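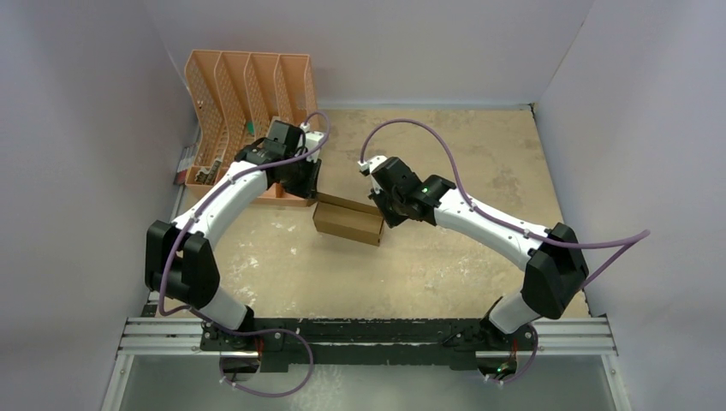

The Jorcombe campus of the Lostetik Institute opened its automation workshop to the public in July, giving residents, local employers and secondary students a first look at the equipment used in its two-arm handling program. Sixty places were offered for the guided sessions and all were taken before registration closed. A further group was admitted in the afternoon to watch from the gallery.

The program, run jointly with the equipment supplier Omport, is concerned with the small handling jobs that take up a good part of the day in stockrooms, mailrooms and repair counters. These include sorting small parts, filling and emptying cartons, and putting stationery back where it belongs. Such work is simple for a person and has proved difficult to automate at a reasonable cost, as the items change from one hour to the next and seldom arrive in the same position twice.

Visitors were shown a bench station at which two arms, mounted side by side on a single rail, share one enclosed work surface. Staff began with a short safety talk and explained the marked line on the floor, behind which all guests were asked to remain while the arms were powered. The demonstration itself centred on an open cardboard box and a mesh file organizer, both ordinary office supplies. The institute said everyday objects were chosen so that guests could judge the task against their own experience of it.

Each session ran through the same order of work. The arms were first moved slowly through their range, then brought in over the box from either side, and finally set to a handling task at normal working speed. Staff paused between stages to take questions and to point out the joints, the wrists and the cable runs. Several guests asked about the cables, which are carried along the outside of the arms. They were told that outside routing allows a worn length to be replaced at the bench without taking the arm apart, and that students learn to do this in their first term.

The institute also published figures from the program's most recent term. Students and staff recorded 1,309 practice runs at the bench stations, of which 396 were set aside for review after an item was dropped, missed or placed in the wrong slot. The reviewed runs are used in class. Instructors noted that a fair number of these faults were traced to the way the work had been laid out beforehand, including boxes placed too near a wall for a gripper to approach them squarely.

"We would sooner show the public a slow run that is explained properly than a fast one that is not," the institute said in a statement issued after the event. "People who work in warehouses and offices came with practical questions, and those questions will shape what we teach next year."

Questions from employers dealt mostly with cost, floor space and training. The institute advised that a bench station of this type is intended for teaching and trial work, and that any business considering a similar set-up should allow time for a proper risk assessment. Omport staff were present to discuss maintenance but did not take orders. Guests who asked about the effect on jobs were referred to the institute's workforce paper, copies of which were available at the front desk – the paper ran out by mid-afternoon and has since been reprinted.

Secondary students attended a separate session in the adjoining classroom. Working in small teams, they planned a packing job on paper, listing every movement that a pair of arms would need to make in order to fill a box and close its flaps. The plans were then compared. Most teams found that their first list had left out steps, such as holding the box steady with one arm while the other reached inside.

The Jitaru Library, which co-hosted the day, provided a reading table and will keep the display of student plans in its foyer until the end of the school holidays. Entry to the library display is free and no booking is required.

The institute has confirmed that the open day will be repeated next year, with 4 additional guided sessions and one evening session for people who cannot attend during working hours. Seating will be added to the gallery, and the sound system in the workshop will be improved following comments that the presenters were hard to hear at the back.

Schools and community groups in the Jorcombe area may also ask for a private tour during term. Requests should be made in writing to the campus office at least three weeks ahead, with the size of the group and any access needs stated. Closed footwear must be worn in the workshop, and children under twelve must be accompanied by an adult at all times.

Applications for the next intake of the two-arm handling program are now open. No earlier study in robotics is needed, although applicants should be comfortable with hand tools and basic computer use. A limited number of part-time places will be held for people already employed in storage, freight or office services. Program outlines and application forms are available from the campus office during business hours.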